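The Theodorakopoulos Opera Box: Seven Evenings With a Very Heavy Set of CDs 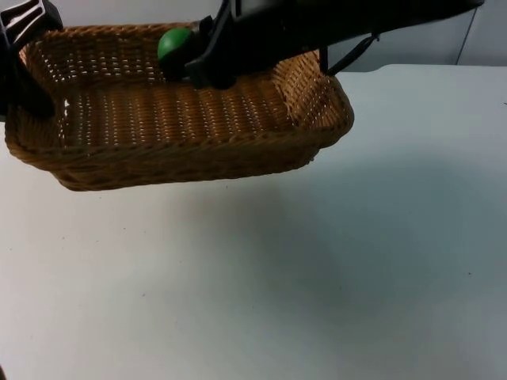
Reviews > Music > Opera & Vocal

15/10/2019

I have been putting off this review for weeks, mostly since I kept going back to disc three. The Theodorakopoulos label has finally reissued its Cludcombe Festival recordings as one box, 41 discs in all, and I bought it the morning the preorders opened (my husband found out when the box landed on the porch, and he has been pretty decent about it).

So, the box itself. It's big. It does not fit on a normal CD shelf, and the lid is so tight that I have to hold the bottom between my knees and pull. The discs come in plain card sleeves, and a couple of mine were glued so well that I had to coax them open with a butter knife. If you hate card sleeves you'll hate these. I don't mind them, I just wish the spines had print big enough to read without my glasses!

The book is the good part. It runs to 615 pages and has every libretto in the original language with English next to it, plus cast lists and a long essay on how the festival got going in an old grain hall outside Plulidville. I read the essay in one sitting with a pot of tea. There's a wonderful bit about the second season, when the orchestra got snowed in one January and rehearsed in their coats.

Now the singing. The name you'll be buying this for is Themis Zacharopoulos, and he is on more of these discs than I expected. His Germont in La Traviata is the best thing in the box for me. He sings "Di Provenza" very simply, almost like he's talking to his son across a kitchen table, and then opens up in the second verse and I just about dropped the laundry. His Figaro is fun but he rushes. His Rigoletto I'm still making up my mind about. The first act is rough, there are a few notes he sort of shouts, and then "Cortigiani" comes along and I forgive him all of it.

The Tosca is a disappointment. The soprano is lovely in the quiet parts but the brass swamps her every time things heat up, and the Te Deum sounds like it was taped from the parking lot. The Magic Flute is the opposite, really clean and close, with the spoken dialogue left in. Some people skip the dialogue. I like it, even with my terrible German.

Sound quality in general goes up and down. These are live recordings, so you get coughs, stage boots, and one man in Don Giovanni who claps before everybody else, twice. The remastering has taken out most of the hiss I remember from my old tapes. I played everything on my little Zudo bookshelf speakers and then tried a few discs on headphones, and the headphones were much kinder to the early years. On the speakers the strings got a little thin.

My one real gripe is the disc breaks. Four of the operas change discs in the middle of an act, and in Don Carlos it happens right before the big duet. You're sitting there all wound up and then you have to get off the couch. There's room on the earlier disc too, I checked the timings.

Would I buy it again? Yes, and I'd pay full price. If you already own the Verdi set from the same label, though, look at the track list first, as you'd be getting all of that over again and there's no discount for it. New to opera? Start with the Flute, then the Traviata, and leave Don Carlos for a long weekend.

Four stars out of five. It would be more if they'd fix that lid.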